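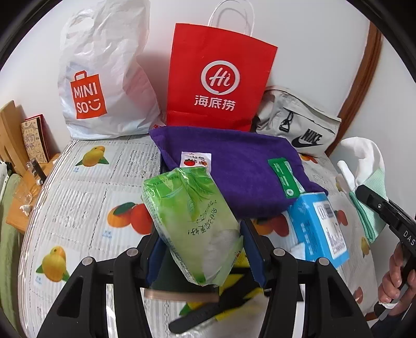 Shopping bags against the wall, a purple towel and a green packet, waiting to be sorted.

I think the bed is the right place to unpack, and I will keep doing it that way. The usual advice is to use the floor or a table. Our table in Dorndale is 50 centimetres deep and holds a towel and not much else. A bed lets you spread everything out – towels, boxes, small cloths, the paper bags – and you can't go to sleep until it's dealt with.

My other rule is that the bags come last. Fold them too early and you have nothing to carry things to the next room in. A good paper bag with a rope handle gets kept. I paid $2 for one in October and it's still going. 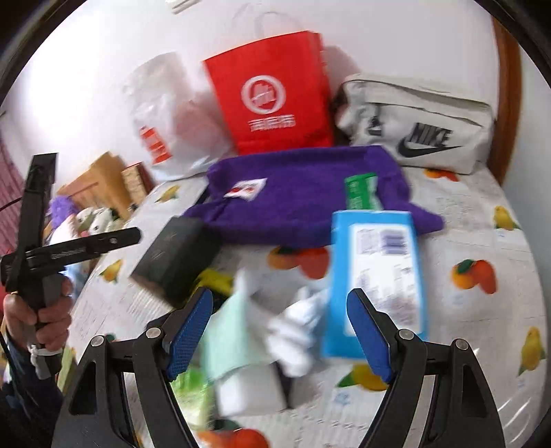

Hermans disagrees, and wrote to say that a bag has been on footpaths and train floors and has no business on a clean sheet, lemons or no lemons. Put an old cover down first, was the advice.

Fair enough. I'd wash the sheet anyway, but I can live with a cover. I'm still not using the floor.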